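Section 4: Setting up the biscuit table for visitors

I've run this demonstration at the Goltadach open day more often than any other, and it's the one people stay for. If you've done sections 1 to 3 you already have both arms bolted down and talking to the controller, so this part is mostly about laying things out and keeping small hands on the right side of the rope. Give yourself an hour the first time. After that it takes me 15 minutes, including finding the tongs (they live in the grey drawer at Trusulberg, or they're supposed to).

4.1 Before you open the doors

1. Switch on the controller and let it finish its start-up. Leave the arms alone until the screen says READY.
2. Send both arms to their rest position from the main menu. Stand back while they go - the left one takes a wider swing than you'd expect.
3. Wipe the tabletop with a damp cloth and dry it properly. I use an old tea towel.
4. Follow each cable with your eye, from the gripper back to the shoulder. You want a generous loop over the wrist and nothing hooked round a joint. If a loop looks tight, free it now, with the arms stopped.
5. Log in with the demonstration code, 2788. Please don't use the workshop login for visitors! It lets the arms run at full speed.

NOTE: The side walls stay on for open days. I know they make it harder to reach in and tidy up, but visitors lean, and they lean more once something starts moving.

4.2 Laying out the biscuits

6. Put the lavender tray towards the back of the table, long side facing you.
7. Scatter the pretend biscuits over it. I do mean scatter. Mix the colours and the shapes, flowers and rounds together, and resist the urge to line them up. A neat tray makes a dull show, and the children will tell you so.
8. Set the open tin in front of the tray, closer to the rail, with its white inserts pushed well down. A raised insert will catch a biscuit on the way in and you'll be fishing it out all afternoon.
9. Lay the lid to the right of the tin, inside facing up. It doesn't have to be dead straight.
10. Rest the tongs across the tin, where the left gripper can get at them.

I like to have a few biscuits in the tin already when people walk up. An empty tin gets a polite nod and then they drift off to the Sollholm stand, where there's free coffee, but a half-done job makes them want to see the rest of it.
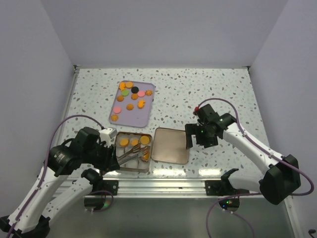

When Sem Van Hecke came over from Cuypers last November he asked me to start from nothing so he could see a full run, and I did, and I still think my way is better for a crowd. For one interested person who wants to ask questions, though, start with everything on the tray and take it slowly.

4.3 Running it

11. Check that nobody is reaching over the walls. Say out loud that you're starting.
12. Press START and keep a hand near the stop button for the whole run.
13. Talk while it works. People mostly ask how it knows which biscuit to pick, and whether they can have one. (They can't, they're not food, and you'll be saying this a lot.)
14. If a biscuit gets dropped, let the arms finish the move they're on, then press PAUSE and put it back on the tray by hand.
15. When you've had enough, press END and wait for the arms to come to rest before you touch the lid.

CAUTION: Never take the tongs out of a gripper while the power to the arms is on. Use OPEN GRIPPER on the screen, and hold the tongs loosely by the handle end as it lets go.

CAUTION: PAUSE is not STOP. A paused arm can move again as soon as somebody touches the screen, and somebody always touches the screen.

NOTE: I do 2 runs and then a break, with the last one finished by four o'clock. The arms would happily carry on, but my voice won't.

4.4 If it goes wrong

Gripper misses the tongs: the tin has usually been nudged. Push it back to its marks and begin again from step 10.

Arm stops halfway with error 14: something is in its way, and nine times out of ten it's the lid. Clear it, press RESET, and send the arms to rest before you start again.

Screen frozen: use the red stop button, count to ten, and go back to step 1.

Related sections
Section 3: Bolting down and first movements
Section 5: Packing up and transport
Section 6: Looking after the grippers
Open day checklist, Trusulberg
Spare parts and who to ask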